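Print this page | E-mail this page
Reading time: 4 minutes

Looking after the two-armed cell: a report on one term of maintenance
Oliwia Wysocka and Recep Kurtuluş, Haworth workshop group

Our project title promised "a study of upkeep in a small bimanual workcell". In practice we tightened things. The cell had been handed down by the previous year's group along with a folder marked MANUAL, which contained a parking permit and a drawing of a bracket.

We began in March by reading the fault log, which ran to 163 entries. Most of them said "arm stopped". Carol Garside, our supervisor, suggested we sort them by cause, and after a long afternoon we had four headings: cables, mounting bolts, gripper alignment and "unclear". The last was easily the most popular.

Cables

Each arm has its cable run in corrugated conduit, tied at intervals to the links. A tie that is too tight makes the conduit drag at the elbow. A tie that is too loose lets it wander over the work surface and knock down whatever has been set out there. We cut off 53 ties and replaced them, moving each arm by hand through its full reach before trimming the ends. Tia Kershaw then noticed that we had left the left shoulder loop too short, so we did that one again.

Mounting

Both bases sit on plates bolted to the front rail. We put a paint mark across every bolt head and checked the marks each morning. Two had crept by the end of the first week. Washers cured one of them. The other needed a new slot nut, ordered from Zollard, who sent the wrong size with great speed.

Gripper alignment

This was the part we had expected to be quick. The test task is sorting small hardware into a compartment box, and it shows up any error at once, as a finger a few millimetres out will close on the wall of the bin and lift the lot. We re-zeroed each wrist, ran the task slowly and adjusted the offsets between runs.

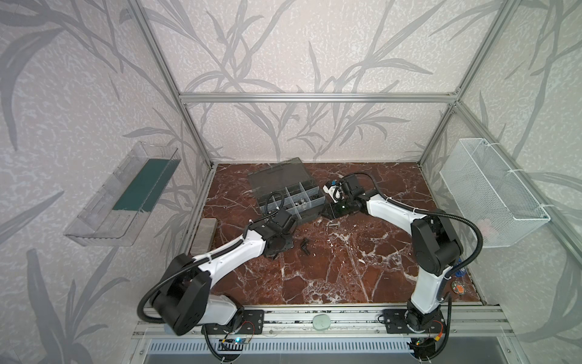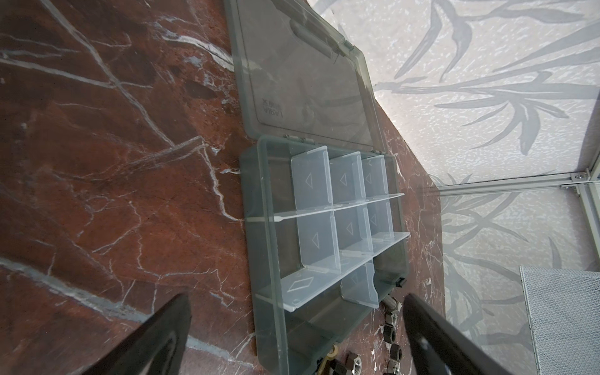 How often should the grippers be re-zeroed?
Once at the start of each session, and again after any collision or any work on the wrist. We tried leaving it for a whole week and lost most of a day finding out where the error had come from.

After the offsets were settled we logged 13 more stops before the end of the project. Cables accounted for the bulk of them, all on the right arm, and we now suspect the connector at the base. Hildegard Frerichs lent us a spare, which cleared the fault for two days and then developed it.

For whoever takes over: the paint pen is in the top drawer, the torque settings are written inside the cupboard door, and the folder marked MANUAL now contains a manual. We have kept the parking permit in it.

Contact: Nustine Building, Tristport | Copyright the authors | Back to top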